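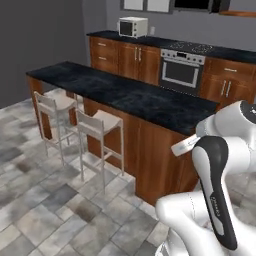 About Skodska

Hi, I'm Špela Begović, and I run Skodska. We write test rules for home robots — the kind of rules you can print out, tape to a wall and follow without phoning me. Most of our customers are small robotics teams who are good at building things and a bit fed up with arguing over what "it passed" means. I used to be one of them, so I get it!

I started the company after a long stretch at Walteo, where I kept a binder of everything that had gone sideways in our trials. Two people would run the same kitchen task, write down different results, and both be right by their own notes. That binder grew into the Dunstan Rules, our house standard, which now has 696 entries (I know, I know, but most teams only need the first 60).

What we care about

We do a lot of our work in simulated kitchens, and I'm pretty strict about them. A simulated room has to be a room somebody could live in. That means stools at the island, an oven, a cooktop, cabinet doors with handles, and floor tiles that don't all match. If your arm only ever works over a bare slab in a gray void, I don't want to see the score.

The rules people ask me about the most:

Write down the start position before you run anything. Arm, furniture, doors, the lot.

Run every task 100 times, and report all of them. No dropping the "weird" ones. The weird ones are my favorites anyway.

Decide what counts as a bump before you start. We count any contact with furniture that isn't part of the task, even a light one.

Don't change the room halfway through. If a stool moves, that's a new room and it gets a new name.

Never call a simulated result a real one. Put the word "simulated" in the title of the report, not in a footnote on page nine.

How we work with you

We're 3 people, so you'll always be talking to someone who has read your files. We usually begin with a call, then go through your test plan line by line and send it back covered in comments (friendly ones, mostly). If you use Skuvent to log your runs, we can work from those logs directly. Spreadsheets are fine too — I've seen worse.

The next edition of the Dunstan Rules comes out Thu 27 March, with a longer section on drawers. If you have opinions about drawers, please write to me before then.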